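为什么我不急着让机器替我把衣服挂好

我太太有个习惯，吵架吵到一半会去叠衣服。不为别的，手上有事做，嘴就慢下来了。所以我刚开始跟她讲，想在共用工坊里搭一套会挂衣服的双臂台子，她听完沉默了半天，说那以后我们吵架怎么办。我当时笑了，后来在回家的车上想了一路，觉得这句话比我看过的许多产品介绍都更接近要害。

先交代一下来历。我们这个工坊在一条旧货街的二楼，大家给它起名叫 Dindance，名字怎么来的说法不一，我听过三个版本，每一个都讲得有鼻子有眼。里头有做木工的，有修音响的，有一位老先生常年在角落里磨镜片，磨了多少年我也没敢问。我的工位靠窗，夏天晒得很，好处是冬天不用跟人抢暖气。去年十月，我和 Periklis Antoniadis 一起开始搭这套东西，他出图纸和耐心，我出时间和零件钱。项目叫 Veloso，是他取的，我本来想叫“晾衣绳”，他说这名字发到国外论坛上没法念。

做这件事之前，我对家务自动化的看法跟多数人差不多：洗衣机了不起，烘干机也了不起，剩下那一截，从筐里拿出来、抖开、找到领口、套上衣架，迟早也会有一台机器包圆。做了将近半年以后，我的看法变了，变得还挺多。我现在觉得，家里的机器人最值得自己动手搭，恰恰因为它短时间内干不好活。我知道这话听起来像是给自己找台阶，请容我慢慢说。

布这个东西，实在是太难了。你给机器一个杯子，杯子上一秒和下一秒是同一个形状；你给它一件衣服，你碰一下，形状就换了，再碰一下又换了。我们从前写的那些办法，先看清楚物体在哪里，再算好手往哪里去，到了布面前统统要打折扣。看清楚的那一刻，等手伸过去，早就不作数了。人为什么不觉得难呢？我观察过我母亲收衣服，她眼睛看着电视，两只手自己在那儿找，捏到缝线就知道是肩膀，捏到厚的一道就知道是下摆。她的手指头认得衣服。我们的夹爪不认得，它只晓得自己合上了多少，至于夹住的是一层还是两层，全靠猜。

所以我对那些三分钟的演示视频，心情很复杂。去年有一款叫 Dronetti 的家用机器人，宣传片里挂衬衫挂得行云流水，领子都是挺的。工坊里的年轻人围着看，有一个当场就问我，那你们还搭什么呢，等着买不就行了？我说不出什么漂亮的反驳，只好请他坐到我的工位上，用操纵杆带着两条手臂挂一次试试。他试了一个下午，走的时候没再提买的事，第二天倒是自己来了，还带了一袋旧衣架。我后来想，道理讲一百遍，不如让人亲手被一块布为难一回。

有人要问了，既然这么难，你图什么呢？这就要说到钱和地方。我们这套台子，固定用的零件和后来补买的杂物，单是紧固件一项就花了252块，我太太看到账单的时候问我是不是买了一整箱螺丝，我说也差不多吧。可是真正花掉的是时间。从十月到现在，我的本子上记了171次练习，每次都写日期，写用的哪块布，写为什么停下来。停下来的原因五花八门，最多的一条是“两层一起夹了”，其次是“衣架转过去了”。这本子我舍不得扔，字迹潦草得连我自己都要猜，但是它比任何教程都诚恳。

我也承认，共用工坊有共用工坊的麻烦。你的线缆拖到人家那边去了，要道歉；晚上调电机，隔壁录音的朋友要翻白眼；你占着一张大台子，一占就是几个月，总有人拐弯抹角地问你什么时候收摊。可要是搬回家里去做，我大概坚持不过三个星期。磨镜片的老先生有一次路过，看了半天，说你这个夹子的面太平了，布是滑的，你该让它粗一点。我们试过几种贴面，从这句话开始，路子才算对了。他没学过机器人，他只是一辈子都在跟表面打交道。这样的话，你自己关在房间里是听不到的。
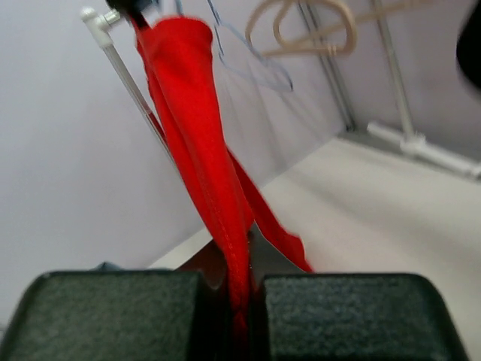
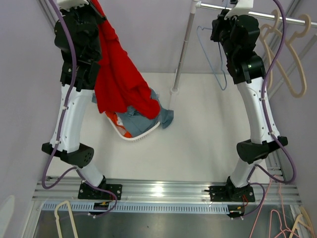

练习用红布，双臂台子

说回我太太那句话。我想了很久，觉得她问的其实是，一件事交出去以后，原来附在这件事上的东西要放到哪里。叠衣服的时候脑子是空的，手是暖的，孩子小时候就趴在衣服堆里听我们讲话，袜子常常配错，配错了就配错了。这些东西不会写在任何一份需求说明里，机器也不必负责。我不反对把它们交出去，我母亲的手腕这两年不好，真有一台机器能替她把床单晾上去，我第一个掏钱，1000块也好，再多也好，咬咬牙都行。只是我希望交出去之前，人是想过一想的，而想得最清楚的办法，我目前只找到一个，就是自己去搭，去看它到底难在哪里，哪些部分难是因为技术还不行，哪些部分难，是因为那里头本来就有人的手艺。

有朋友劝我加入 Flunisus，那是另一个城市的小组，他们的做法是把大家练习的记录凑在一起，训练一个共同的模型。我去信聊过，人都很好，回信也快，我多半会把我的那份给他们。但是我也在信里提了一个小小的请求，希望他们收记录的时候，连失败的也收，连“为什么停下来”那一栏也收。光收挂得好的，攒出来的机器大概会很自信，自信的机器碰到我家那件起球的毛衣，我是不放心的。对方说要跟组里商量。我等着。

至于那些担心机器抢走家务、人会变懒的朋友，我倒想劝一句，不必这么早担心。我从前一周能自己挂完全家的衣服，现在一周里有三个晚上在工坊陪两条手臂学挂衣服，回到家筐还是满的，还得自己挂。我太太对此有很精确的评价，我就不写在这里了。

下个月 Periklis 打算换一种夹爪的指面，再窄一点，他说最好能只捏住一层边。我有点怀疑，窄了之后布容易从旁边溜走，厚的料子也不见得吃得住。我们在工坊门口为这事争了快40分钟，冷风里站着，谁也没说服谁，最后说好各做一对，拿同一块布来试。我的那一对还在画，指尖的弧度改了好几回，总觉得不如我母亲的拇指。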